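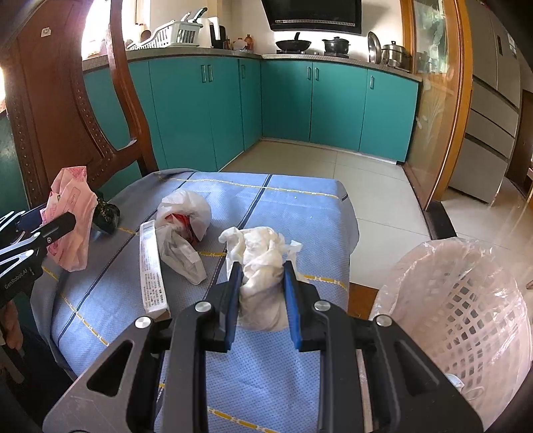
March, 9:40. Second round on the skipped stitches on the Belkadi. Same sandwich as before: cotton top, one layer of Rarkon batting, cotton back, pinned and not basted. Needle changed before starting, bobbin case brushed out, a drop of oil in the hook race. Yesterday's strip skipped mostly where a line of quilting crossed another line. I want our crossings to lie as flat as they can, and a grid is the worst layout for it. The light blue cloth on the table is that sort of job, thin yellow stitched stripes running over a navy grid, and I kept that kind of spacing in mind when I drew up the test strip. Marked with chalk, lines both ways, all crossings square.

Strip A. Dandness thread, the cone from the new 2,000 m batch. Top tension at 3, longest stitch we normally use. Speed held down to 300 stitches a minute. Clean on the straight runs. Two crossings had a short loop on the back, no skips. Loops went away when I raised the tension by half a number.

Strip B. Same thread and settings, pedal all the way down, which on this motor is 2,000 a minute. Skips came back in the first row. The back looked worse than the front, with the bobbin thread lying almost straight in places. Stopped halfway down the strip since there was nothing more to learn from it.

Strip C. Old thread from the half-used cone, slow speed again. No skips, no loops. Slightly fuzzier line. I had expected the old cone to be the bad one, so I ran it again at medium speed. One skip, at the last crossing, and I may have pulled the work there.

Presser foot pressure was left alone through all of this. It should have its own set of strips. Also not tested: the heavier batting, and the cotton back with the grain turned.

11:15. Washed A and C with a capful of Prurnomine, cool, and laid them flat. B went in the scrap bin. Will measure shrinkage once they are fully dry. I forgot to write down the starting width of C, so that one will have to be read off the chalk lines if any are left.

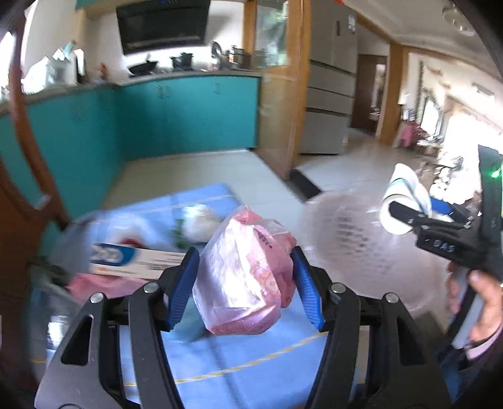 Nisha Pant read the notes over lunch and thinks the speed is getting too much of the blame. Her view is that at full pedal the work gets pushed through by hand, which bends the needle a little at each crossing, and that a walking foot would cure most of it with no change in tension. She would also baste the layers, at least for the tests, because pins let the top creep.

Fair on the basting. I'll baste the next lot. Walking foot is in the drawer under the cutting table but the screw is missing.

To do:
Strip D, basted, walking foot, medium speed
Strip E, same, full pedal
Order foot screw
Write starting widths on the strips in pencil before washing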